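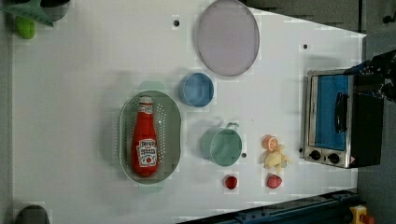

**Comparing two grippers for tabletop pick and place**
Serkville, September 2022
Lab supervisor: Diane Poirier

## 1. What we set out to do

Our group had one arm and two grippers for it: the parallel-jaw Gruditz that came with the cell, and the softer-fingered Dirnov the lab bought last year. The question was which one should stay on the arm for the kitchen tasks next term. Earlier reports only tested blocks and cylinders, so we used kitchen items and play food.

The controller was a Perron unit and we left its settings alone, apart from lowering the maximum speed to 68 percent. At full speed the arm shook enough on stopping to knock light objects over.

## 2. Setup

The arm works over a white table. One camera looks straight down at it and gives the object positions. Depth is not measured. We typed in a height for each object by hand, and this caused more trouble than we planned for (section 4).

Objects fell into these groups:

- small and light: toy strawberries, an orange slice
- round and open: a bowl, a cooking pot
- long: a ketchup bottle, picked up from inside a colander
- fixed: the handle of a toaster oven door, pull only

A grasp counted as good if the object was lifted, carried to the drop point and let go there. For the oven, the door had to open fully.

## 3. Results

We ran 1963 attempts in total, split almost evenly between the grippers.

| Gripper | Attempts | Good |
|---|---|---|
| Gruditz | 992 | 671 |
| Dirnov | 971 | 937 |

The Dirnov did better in every group except the oven door. Its fingers bend, and on the handle they slid off before the door was all the way down. The Gruditz held the handle well once it was lined up.

Most of the Gruditz failures were strawberries. The hard jaws pinched them near the top and they shot out sideways. Closing more slowly helped a little. We did not have time to try rubber pads.

The bottle in the colander was hard for both. There is not much room beside it, and a jaw that comes down slightly off center hits the colander wall and pushes the whole thing along the table.

## 4. Problems

The typed-in heights were wrong for the pot for the first two sessions – we had measured to the handle instead of the rim. Those runs were thrown out and are not in the table.

The overhead camera also loses whatever is under the arm. If an object rolled while the gripper was above it, the program kept using the old position. We worked around this by sending the arm back to its rest pose before each new photo, which made every cycle longer.

Swapping grippers means recalibrating. We did all the Gruditz runs first, so by the time we reached the Dirnov we were better at placing objects, and some of the difference may come from that.

## 5. Recommendation

Keep the Dirnov on the arm for general picking and put the Gruditz back on for door tasks. The next group starts in October and should alternate grippers between sessions. A second camera from the side would remove the need to type in heights. The mounting bracket for it is already in the drawer under the Perron unit, but two of the screws are missing.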